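Speaker notes – "Drink up: what I learnt about tea from getting it wrong"
Tultgate Library evening talks, September

(Start at 7.30 if the room has settled. Water on the left of the lectern. Don't touch the microphone, it squeals.)

Evening everyone, thanks for coming out. I know some of you were here for the beekeeping one last month and I've been told I've got a lot to live up to, so let's get on with it.

I'll start with a confession. For most of my life I made terrible tea. Bag in the mug, water on, milk in straight after, squash the bag against the side with a spoon until it gave up, done. Eight or nine of those a day when I worked in the depot at Ekport, and I couldn't have told you what a single one tasted like. It was brown and it was hot and it meant I could sit down.

(Pause. Somebody will say that sounds perfectly fine to them. Let them!)

What changed was a cold. A really rotten one, in my last winter at Ekport. When my nose came back I made a cup and properly tasted it for the first time in years, and it was horrible. Bitter, a bit dusty, with that dry feeling on the back of the teeth. I thought the bags had gone off. I bought new ones and they were the same. So it was me.

Slide two is the kettle.

Water first, then. We've got hard water here, and anyone who's moved to Tultgate from somewhere softer will know what I mean by the film. It's that skin on top of the tea that breaks up into little plates when you stir. It comes from the minerals in the water and the stuff in the tea getting together, and it won't hurt you, but it does make a nice tea look like a pond. A filter jug helps a lot. So does a squeeze of lemon if you take it black – try it tonight and watch the film go, it's very satisfying.

Fresh water in the kettle each time if you can be bothered. I go back and forth on this one. I've done it both ways with my eyes shut and I couldn't swear to the difference, but my sister-in-law says she can, and she's usually right about food.

(Hands up: who empties the kettle every time? Who tops it up? Who's lying?)

Now the heat. Black tea wants boiling water, properly boiling, poured the moment it's ready. Green tea doesn't. I wish I'd known that sooner, as I spent years telling people I couldn't stand green tea when what I couldn't stand was green tea I'd scalded. Let the kettle sit with the lid up for a few minutes, or pour the water into a cold jug and then onto the leaves. You don't need a thermometer. I bought one and it lives in the drawer with the melon baller.

Pass round tin one here. It's the plain black leaf. Have a good sniff and send it along the row, and please don't put your fingers in it, I've got to drink that.

Loose leaf or bags? I'm not going to be snooty. There are good bags. What I will say is that leaves like room, and a lot of bags are packed tight with very small bits that give up everything at once, which is why you get strong and bitter before you've found the milk. If you stay with bags, just take them out earlier than you think. Set a timer for three minutes the first few times. I use the cooker one and it frightens the cat.

Right, cups. This is the bit my family tease me about.
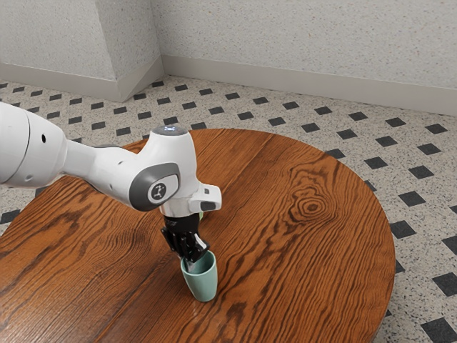 Slide six: pale green cup on a round table.

I've become very fond of a light-coloured cup, and pale inside if possible. You judge tea by its colour far more than you think you do. In my old navy mug I'd put milk in until it looked right, and it never looked right, so in went more milk. Pour the same tea into something pale and you can see what you're doing.

Then there's the thickness. A thick cold mug takes a lot of heat out of the water before the tea has had any use of it. If you brew in the mug, warm it first. Swirl some hot water round, tip it out, then go. Same with a pot. My nan did this every single time and I thought it was just a thing nans did, like keeping string.

Size matters too. Your big mug might hold 500 millilitres, and people put one bag in it and wonder why it tastes of nothing, so they leave it in for ten minutes and wonder why it tastes of fence. Use two, or use a smaller cup and have another one. I'm firmly in the smaller cup camp these days. The last third is still hot when you get to it.

(If time's short, skip the next bit and go to milk.)

A quick word about Cherkaoui, the café by the bus station, for those who don't know it. That's where I first had mint tea made properly, with a big fistful of fresh mint, green tea underneath and enough sugar to stand a spoon in. They pour it from up here (lift arm, mind the lectern) and it makes a little froth on top. I tried the high pour at home and had to wash the curtains. But the mint is dead easy. It'll grow in any old pot, and it should stay in a pot or you'll have mint where your lawn was.

Tin two goes round now, the green. Same rules about fingers.

Milk. Take a breath, everybody.

I put it in last. If you're brewing in the cup you have to, or the milk cools everything down and the leaves sulk. If you've made it in a pot, I really don't think it matters, and you can put your milk in first with my blessing. There was nearly a falling-out over this at the Flestine allotments open day and I'd like us all to go home friends tonight.

Oat milk people – warm it a bit beforehand and shake the carton well. It's less likely to split. I've got some at the back for the tasting.

Storing it. Keep tea away from light, damp and anything smelly. I kept mine next to the curry powder for years and thought I was buying an interesting blend. A tin with a tight lid does the job, away from the cooker. Write the month on a bit of tape and stick it on the bottom. Old tea isn't dangerous, it just goes flat, and you end up using twice as much.

And the used leaves! I put mine on the compost. Do check your bags first, some of them have plastic in the seal and you'll be picking little ghosts out of your flower beds next spring. I've still got some under the hydrangea.

(Check the urn light at the back is on. If it isn't, talk about biscuits.)

Biscuits, if needed: a plain one dunks better than anything with chocolate on. Ginger nuts hold up longest, rich tea goes without warning. Keep the biscuit flat to the surface when you dunk it and you'll lose fewer.

So, the tasting. There are 6 pots on the back table, numbered on the lids. Pots one to three are the same black tea, brewed for two, four and eight minutes. Four and five are the same green, one made with boiling water and one with cooler. Six is the mint, without much sugar, but there's a bowl next to it and I'm not looking.

Taste them without milk first, even if you'd never drink it that way. Little sips. Then add whatever you like. The sheets are on the chairs, and the pencils need to come back to the library, please.

Questions while people queue. The ones I usually get are about decaf (brew it a bit longer), the microwave (I'd really rather you didn't, but I'm not your mother) and whether a cosy is worth having (yes, in January). Cups go in the grey trays by the door when you've finished with them.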